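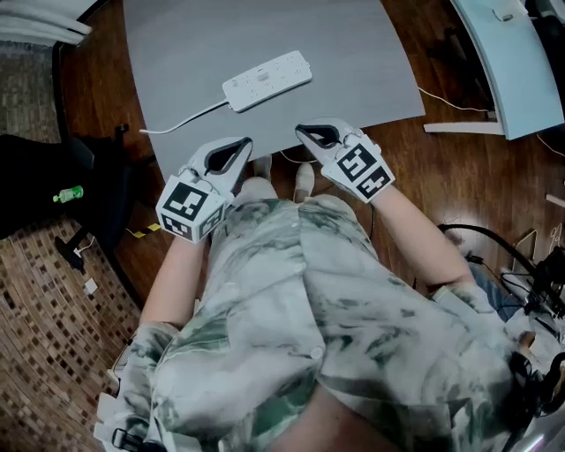

### 3.2 Materials and seating

The garland activity was run at 10 children's parties in Stustulico and Pondano, all held in private homes or hired rooms. Each child was given a paper bag containing a length of cotton cord, a strip of felt, a blunt needle and enough pre-cut tissue circles for one garland. The circles were cut beforehand by the first author and by Wiesława Kaczmarczyk, who also threaded the needles for the younger groups. Pre-cutting took up most of the preparation time, but it kept scissors off the table and meant that children who arrived late could still finish.

We used two kinds of tissue. The Lis tissue was thin and tore easily at the needle hole, particularly when several circles were pushed along the cord at once. The Bendia tissue was stiffer and held its shape after scrunching, though some children found it hard to pierce. From the third party onwards we punched a small hole in the centre of every circle, whichever tissue was used, and complaints about piercing stopped.

Seating was left to the host. Some set out a long table with chairs, while others cleared the floor and put down mats or blankets. Working from a seated position over a mat, with the forearms reaching forward (Figure 2), leaves the work surface low and close to the feet, and bags were sometimes pushed out of reach when a child shifted position. At tables the bags stayed where they were put, but children at the ends had to ask for things to be passed along. We did not assign seating types at random, so the comparison in Section 4 should be read with care.

### 3.3 What was recorded

A garland was counted as finished if the cord had been knotted at both ends and the felt strip tied on. Across all the parties, 402 garlands were started. For each one we noted whether it was finished before food was served, finished afterwards, or taken home incomplete. We also asked the host, a day or so later, whether the garland had been hung up or worn. Nearly 3 in 10 hosts did not reply, and their parties are left out of that part of the analysis.

Adult help was harder to record. Tying the final knot was by far the most common request, and at the busier parties one adult might do this for a whole row of children in turn. We therefore noted only whether help was given at any point – not how often, or by whom. Help given before the cord was threaded, such as opening the bag or sorting the circles by colour, was not counted.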